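Sirkton data collection group, Brutthorpe
Minutes, 2025-02-08

1. Bottle task
The set stands at 1,284 episodes, with 62 marked for review. Small bottles stay in.
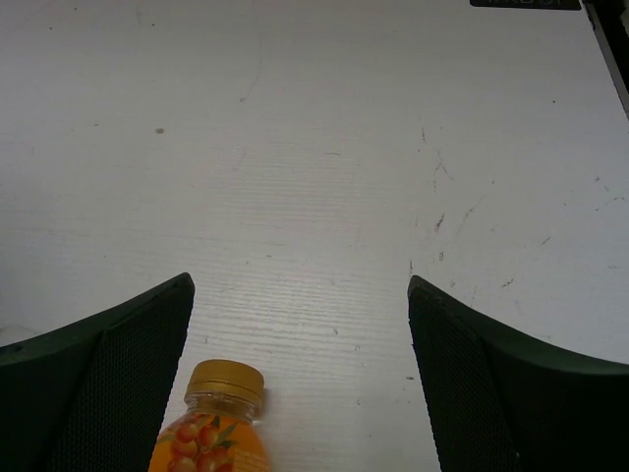
2. Wrist views
Stanau asked for more grasps on labelled bottles.
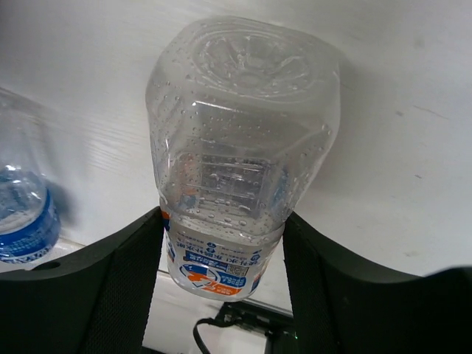

Agreed to keep both arms in the task until June.

3. Layout
Bottles to be laid at mixed angles.
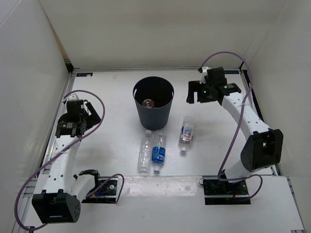
Three bottles on the table, one in the bin 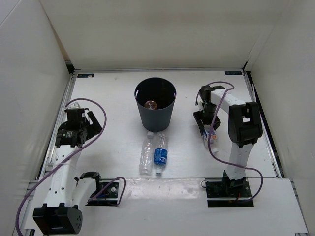
Two bottles in front of the bin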